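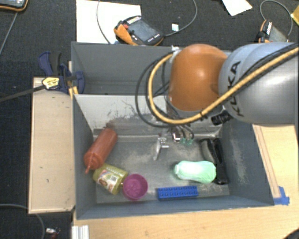 1/ I've been keeping a list of small cleaning jobs that get left out when people write about looking after old houses, and dust is top of it. I don't mean the stuff on shelves. I mean the fine pale powder that settles in the bottom of anything with corners. A grey metal bin with sloping sides gets it in patches, mostly along the back wall, and the same goes for window boxes, coal hatches and the trays under storage heaters.

2/ We took on the house in April. Lime plaster throughout, more than 50 years of paint on top of it, and a back bedroom where the plaster had gone soft up to knee height.

3/ First mistake: a dry brush. It moves the dust from the wall to the air and from the air to your tea. Mist the wall first with a garden sprayer, wait 5 minutes, then brush downwards.

4/ Second mistake: the household vacuum. Plaster dust blocked the filter in one afternoon. Gunnlaugur Mikkelsen lent us his site vacuum and we used that for the rest of the job.

5/ If you don't know how old your paint is, test it for lead before you sand or scrape anything. We did every room. Two came back positive, both on the skirting, and we've left those alone for now.

6/ Someone asked what we used for the repairs. Lime putty and sharp sand for the base coats, a finer mix on top. No gypsum. The previous owners had patched with gypsum and every patch had a brown ring round it.

7/ Drying times, from my notebook. First coat in the back bedroom: 9 days before it was firm enough to go over. Second coat: 5. The stairwell was quicker, there's a draught from the front door that we haven't fixed.

8/ Auður Vídalín came to look at the chimney breast and tapped the whole thing with her knuckles. The left side sounds hollow from the mantel up. She thinks it can be pinned instead of taken down – I'd like a second opinion before I spend anything.

9/ Wear gloves and proper goggles with lime. I got a fleck in my eye mixing the second batch and spent a good while with my head under the kitchen tap. It was fine by the evening. I've worn the goggles since.

10/ Limewash next. Thin coats, more of them than you think, and it looks like nothing at all when it goes on. We put a test square behind the bedroom door and the colour didn't show properly until the following day.

11/ Cost so far, leaving out tools: £30 on putty for the last batch, and the sand was left over from Gunnlaugur's yard. I'll add up the rest when the stairwell is finished.

12/ Still to do: the hall ceiling, the hollow bit of chimney, and the cupboard under the stairs, where I haven't yet moved the boxes.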